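Chapter 7
Load, Rest and Recovery in Team Sports

Early in his second season as conditioning coach at Gorstead, a semi-professional soccer club, Jamie Garside started keeping a notebook. After every training session he wrote down how long the players had worked and how hard they said the work had felt. He had no software and no budget for any. By May he had a record of 39 weeks, and when he laid the injuries against the training figures he found that most of the muscle injuries fell in the week after a sudden jump in work. The hardest weeks of the season, taken by themselves, were not the worst ones. The trouble came when a hard week followed an easy one.

Garside's notebook is a good place to begin this chapter. Chapter 6 dealt with how a single session is put together: the warm-up, the main work, and the cool-down. We now move from the session to the week and the month. A coach who plans good sessions can still plan a bad week, and most of the mistakes discussed in the following pages were made by people who knew how to run a session well.

7.1 What We Mean by Load

The word "load" is used loosely in sports writing. In this book it has two meanings, and it is important to keep them separate.

External load is the work the athlete does. It can be stated without asking the athlete anything: distance covered, number of sprints, number of jumps, weight lifted, minutes played.

Internal load is how the athlete's body responds to that work. Heart rate is one sign of it. The athlete's own rating of effort is another, and for many teams it is the only one available.

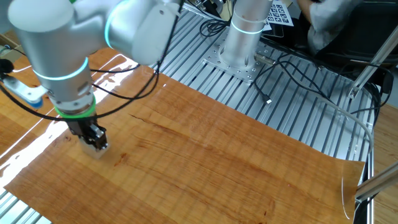 Two players can carry the same external load and very different internal loads. Suppose a winger and a center back both run the same drill on a Thursday evening. The winger played the full match on the weekend, slept badly, and is getting over a cold. The center back was an unused substitute. On paper they have done the same work. A coach who looks only at the paper will give both of them the same session on the next training day, and one of them may not be ready for it.

The simplest way to record internal load is the session rating. Some time after training ends, the athlete gives the session a number from 0 to 10, where 0 is rest and 10 is the hardest effort he or she can imagine. The coach multiplies that number by the length of the session in minutes. A 50-minute session rated 4 gives a load of 200. The units have no meaning outside this method, and scores from different athletes should be compared with care. A score is most useful when set beside the same athlete's earlier scores.

The rating should be collected privately. Players who answer in front of teammates tend to give lower numbers, and younger players often copy whoever answered first.

7.2 Acute and Chronic Load

Acute load is the work done recently, normally over the last week. Chronic load is the average weekly work over a longer period, usually four weeks, and it gives a rough picture of what the athlete is used to.

Vitória Godinho used this comparison with the women's handball team at Varnow. Her squad of 23 included several players who also worked shifts, so that attendance at training went up and down from week to week. A player who had missed two weeks would come back, join full training, and be asked to do the same work as everyone else. Godinho did not cut the team's training. She gave each returning player a shortened version of the main session for the first week and a nearly full version for the second.

Her approach took extra planning, and some players disliked it — they felt they were being held back. She dealt with this by showing each player her own chart and no one else's.

Students should be careful here. Many writers have proposed a fixed ratio between acute and chronic load above which training becomes dangerous. The evidence for any single number is disputed, and we return to the argument in Section 7.5. For now, treat the comparison as a question to ask about an athlete. It does not tell you by itself what to do.

7.3 Where Recovery Fits

Training does not make an athlete fitter while it is going on. It causes fatigue, and in the hours and days afterward the body repairs and adapts. If the next hard session comes too soon, the repair is incomplete. If it comes too late, some of the benefit has faded.

How long this takes depends on the type of work. Light technical practice may need only a night's sleep. Heavy sprinting can leave the hamstrings sore for two days or more, and a full match usually takes longer still. Age, training history, food, travel and stress away from the sport all change the picture.

Sleep has a larger effect than most of the products sold to athletes. Section 7.4 looks at cold water, massage and compression clothing, but students should read it with the basics in mind: enough sleep, enough food, and enough time between hard efforts.

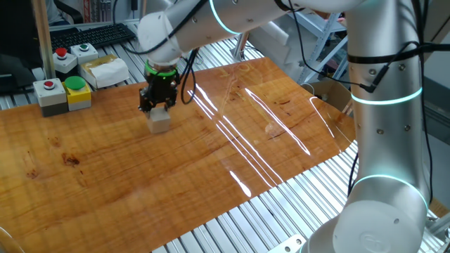 Key Terms for This Chapter

External load: the work done, measured from outside the athlete.

Internal load: the athlete's response to that work.

Session rating: the athlete's effort score multiplied by minutes of training.

Acute load: work done over the most recent week.

Chronic load: average weekly work over a longer period, usually four weeks.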